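Home | Tips | Workshop | Kitchen | Clubs | Contact

Workshop tips: keeping a club robot table in working order

Last updated: May

Fetitz Robotics Club runs one arm on one table, shared between seven students. Most of the lost time last term came from the table and what was on it. The tips below are the ones we still use. They were written for the tidying task in the Catacutan student competition but most will suit any pick-and-place project done with kitchen toys.

The table

Wipe the top with a damp microfibre cloth and a drop of washing-up liquid, then dry it. Do not use furniture polish. It leaves a film, and light plastic toys slide when the fingers close on them.

White is a good colour for a top. It shows dirt, and the objects stand out against it. Its drawback is glare. Turn off any lamp directly overhead and light the table from two sides.

Holes in the top should be left open if they are used for fixing things down. Clear them with a dry paintbrush. A vacuum nozzle also works, but check first that no screws are lying about.

Check that the top is level once a month. Put a round toy in the middle and let go. If it rolls, adjust the feet. A folded beer mat will do for one session and no longer.

The objects

Toy food is cheap, light and available in awkward shapes, and a second-hand play kitchen supplies most of what a beginner group needs. Wash everything before first use. Toys with a seam in the moulding hold water, so stand them on a rack overnight.

Start with one object and one target. Add a second object only when the first is picked up reliably from several positions. Our own order is fruit first, then cups, then utensils. Spatulas are left until the end as they are long and will swing round if gripped away from the balance point.

Keep two of at least one item. A program that copes with a single strawberry may behave differently when it has to choose between a pair.
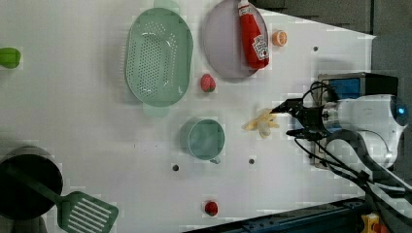 Vary the layout between runs. Students tend to put each item back exactly where it was, and the program then learns or assumes a position. Jayson Saludo, who looks after the arm, has the students draw numbered slips from a mug and set out the items by those. It takes under a minute.

Peeled or floppy shapes need more thought than round ones. Approach from the side with the firmest section and close slowly. For a cup, either grip the rim with one finger inside, or grip across the outside if the jaws open wide enough. Decide which before writing any code.

Flat plates are difficult to lift with two fingers. Use them as targets. The same goes for colanders, although one with proper handles can be dragged a short distance.

The gripper

Clean the fingertips with isopropyl alcohol on a cotton bud. If the tips are smooth, a strip of Brutora grip tape helps – cut it slightly short so the corners do not lift. Replace it when it turns shiny.

Set the closing force low and raise it in small steps. Soft toys take a permanent dent if held too hard, and a dented toy is a different object as far as the program is concerned.

Cables

Leave enough slack for the full reach of the arm, then move it by hand at low speed through every position in the program. Look for places where the loop could catch on an object or on the table edge. Hook-and-loop ties are better than plastic ones here, as they can be moved without cutters.

Keeping a log

Use a paper notebook. Write down the run number, the objects, the result and any change made since the last run. We logged 712 runs last term, of which 140 failed. Sorting the failures by cause took one evening, and the largest group was objects nudged by the fingers on the way down. Raising the approach height dealt with most of it.

Photograph the layout when a run fails and put the run number in the file name. Memory is not good enough a week later.

Storage

Toys go in a lidded Flasov box, utensils upright in a jar. Keep small items away from the utensils or they end up inside the pots. Label the box with its contents so that missing pieces are noticed before the next session.

Park the arm before switching off. Cover it with an old pillowcase if the room is dusty, and take the cover off before switching on. We have a pillowcase with a hole in it.

Comments (7) | Shares: 140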